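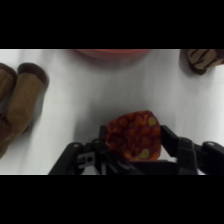 Brown plush on a white surface, feet up

Pundbridge Off-Road Forum > Racing > Hare scramble payouts

jcele_633
So the Skaridby series is moving to 100% payback in the pro quad class and everybody else gets a plaque. I drove five hours to the August round last year, took second in 30+ B, and came home with a sticker. Not even a big sticker.

mudflap_annie
Was it a good sticker?

jcele_633
It was Troruvura's old logo.

Abbas Mazandarani
Somebody has to say it: the pros are why people pay at the gate. The purse is $2700 split across the top spots. Spread that over every class and you each get enough for a gas station burrito.

twostroke_gary
Disagree. B and C riders are most of the entries. At $50 a head we ARE the gate. I'd take the burrito.

mudflap_annie
Gary has a point, and I hate typing that. Hosseinzadeh did half-off entry for class winners and their lines were full by round two.

Abbas Mazandarani
They also ran out of water at the second checkpoint — so maybe not the model.

twostroke_gary
I had water.

Abbas Mazandarani
You had MY water, Gary.

jcele_633
Anyway, is anyone splitting gas to round one? I have room for one more quad and a cooler. Bring your own burrito.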